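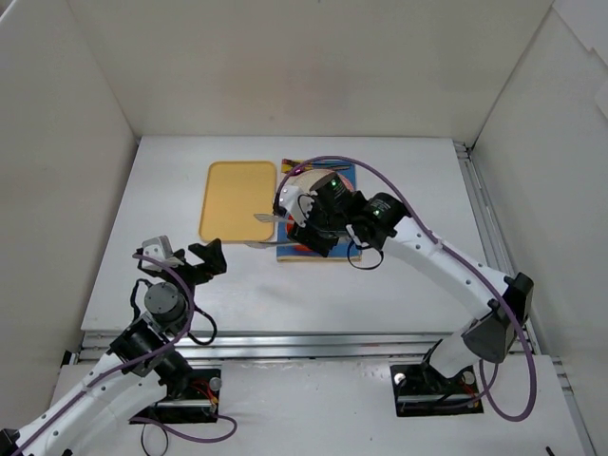 Questions about the Kenside Police Complaints Panel

What does the panel do?
The panel receives complaints about officers of the Kenside police and decides if they need an investigation. It is separate from the police and has its own office in Kirnelley Street.

Who can make a complaint?
Any person who was directly affected, or who saw the incident. You do not need to live in Kenside. Parents can complain for a child under 18.

Is there a time limit?
Yes. Please send your complaint within 200 days of the incident. If you are later than this, explain the delay in your letter and the panel will decide if it can accept it.

How do I send it?
Use Form 7, which you can get at the front desk or by mail. You can write in your own language and we will arrange the translation.

When will I get an answer?
We confirm every complaint in writing within two weeks. A full investigation takes around 188 days. It can be longer when there is also a court case.

Can the panel dismiss an officer?
No. It can only recommend discipline to the police chief, who must reply in writing.

What if the director's contract ends during my case?
Your case continues. The deputy director signs all letters until the city council appoints a new director.

I do not agree with the decision. What now?
You can ask for a review by a different investigator. You can also go to court, but we are not allowed to give you legal advice. The Karagiannis Legal Aid Center, on the same street, gives a first meeting for free.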